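Started going to the Hirose dojo's sitting group in February. They sit for 16 minutes, walk for four, then sit again. I do judo, so I assumed I'd be good at kneeling on a mat. I am not good at kneeling on a mat.

First lesson: your left foot can fall asleep well before you find inner peace. Mine goes at minute two. The bell is no help at all.

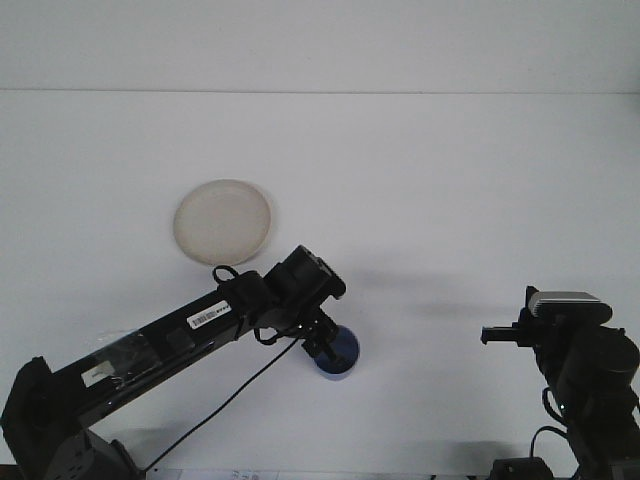 The chanting is better. You get a laminated card, and if you lose your place you hum at the same pitch as the man next to you. He was humming too, I think.

Has it helped my judo? At the Wedska open I was very calm - deeply, beautifully calm - and got thrown in 10 seconds by a teenager from Nirkance.

My coach says I should breathe out when I land. The group leader says I should notice the breath. I noticed it leaving.

Anyway, I've paid up until the summer and bought a proper cushion. Same time next week, if anyone fancies it. Bring thick socks, the hall heating goes off at eight.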